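Kuvcombe Table Linen and Work Cloths
Ganik Textile Supply, Institutional Catalog

Overview

The Kuvcombe range is a line of woven cotton cloths supplied to schools, hospitals, conference centers and public halls. It was developed by Byung-chul Pyo, head of product at Ganik, and is woven at our Plulunmont mill. The range is intended for customers who launder in bulk and need replacement pieces to match those already in service.

Fabric

All Kuvcombe cloths are woven at 213 grams per square meter in a plain weave. Yarn is dyed before weaving, and each dye lot is recorded on the sewn label at one corner. Customers ordering replacements should quote the lot number so that our warehouse can select the closest available shade.

Hems are double-turned and stitched with cotton thread. Unhemmed lengths are available by the roll to customers who finish their own linen.

Colors

Standard colors are white, ivory, royal blue, forest green and charcoal. Custom colors may be requested on orders of 200 pieces or more. A dyed sample is sent for written approval before weaving begins.

Care

Machine wash at 40 degrees Celsius with similar colors. Wash dark shades separately the first time. Chlorine bleach must not be used on any color other than white. Cloths should be removed from the dryer while slightly damp and pressed on the reverse side. Pieces are packed folded, and the fold lines will soften with pressing. For long-term storage, we recommend rolling cloths onto a tube.

Ordering

Hemmed cloths are sold in packs of 10. Mixed colors within a pack are not available. Orders placed before noon are normally released to the carrier the same afternoon, subject to stock. The warehouse closes for inventory in January, and orders received during that period are processed when it reopens.

Unwashed goods may be returned in their original packing. Cut lengths and custom colors are not returnable.

Trade accounts are handled by Sang-wook Min at the Phan sales office. New customers should include a delivery address and billing contact with their first order.
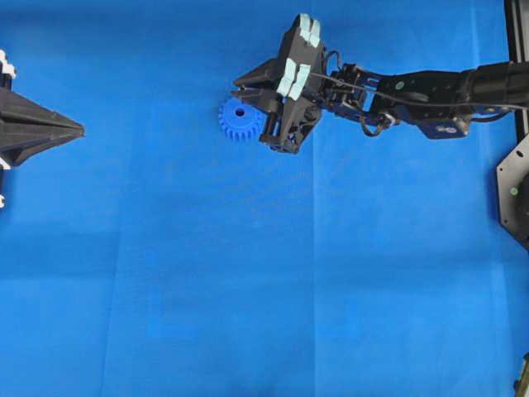 Swatch cards for the five standard colors are sent free of charge to account holders on request to the Phan office.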